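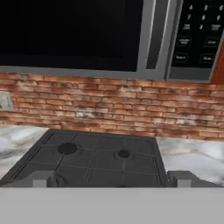
The simulated kitchen, microwave over stovetop, with the gripper in front.

Prarusmont Kitchen Planner, reviewed by Efe Adebisi

Prarusmont wants $263 a seat for this, on the promise that you can test a kitchen robot on screen before you buy one. I gave it 20 hours. The brick and marble look nice. Fine. But I was trying to set a budget, and the planner has no line for installation, spare fingers or repairs. Its cost report runs 24 pages and still left me phoning Drurkholm for a service quote.

Reach checks are useful, I'll give it that. Try the free trial first, and don't sign off on an arm from the report alone. 2 stars.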